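Can a Machine Do My Chores Yet? Frequently Asked Questions

Last updated 10 November 2020

We get a lot of mail at Sonduvach asking when a robot will clean the kitchen or restock the parts bench. The answers below cover the questions that come up most often. They apply to homes and small shops. Large factories are a different subject.

Is tidying a table a solved problem?

No. Putting things back on a shelf takes a child a minute or so, and it is still a hard job for two robot arms.

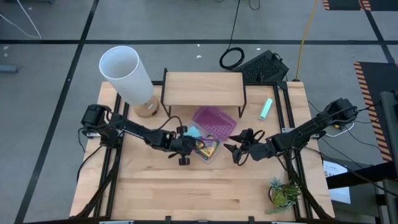
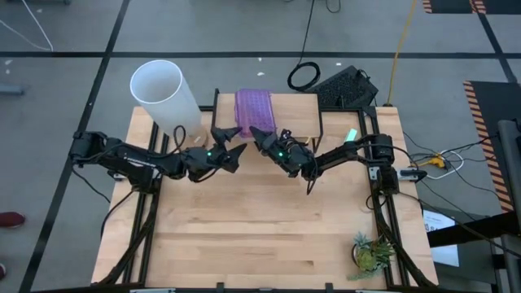
Two arms and a tabletop with a few things on it, including a potted plant.

The arms themselves are good enough. They can reach and they can close on an object. The hard part is deciding what to pick up, where to hold it, and what to do when it slips. A box with a lid may need one arm to steady it while the other lifts. A soft or shiny item can be misjudged by a little, and a little is enough to miss.

Why use two arms?

Most chores need two hands. You hold the jar and turn the lid. You hold the bag open and put something in. One arm can sort parts into bins all day, but it has trouble with anything that moves when you push on it.

Which chores can I hand over today?

At home, vacuuming open floors and mowing a simple lawn. Both jobs cover a flat area and do not require picking anything up. You will still need to clear cords and socks first.

In a shop, moving the same part from the same place to the same place. The Grundley plant in our area runs a single arm this way and logged 2698 parts on it in February. The parts arrive in a fixed tray, all facing the same direction. When the tray was loaded backward, the arm stopped and waited for a person.

What about folding laundry?

Not in a form you can buy and rely on. Cloth changes shape every time it is touched. We have watched one towel take 22 minutes.

What about dishes?

Loading a dishwasher can be done in a lab with a known set of plates. Your own sink, with a fork under a bowl under a pot, is much harder. Wait on this one.

How do the machines learn a job?

Often a person guides the arms through it many times and the software learns from the recordings. The team at Okoro told us they collected 1826 runs of one table task before they were willing to show it to visitors. If the lighting or the table changes, more runs may be needed.

Is it safe to stand next to one?

Small, slow arms are safer than big ones, but they can still pinch. Keep fingers and loose sleeves out of reach while the power is on. Ask the maker where the stop button is before you ask about anything else.

What does a starter setup cost?

Kultow sells a single training arm for $2000. Two arms, a table and a computer will cost a good deal more, and you should plan on your own time for setup. We don't recommend it as a way to save on housework.

Will you test household models when they come out?

Yes. We test with ordinary clutter and we report failed tries along with the good ones. Send suggestions for chores through the contact form.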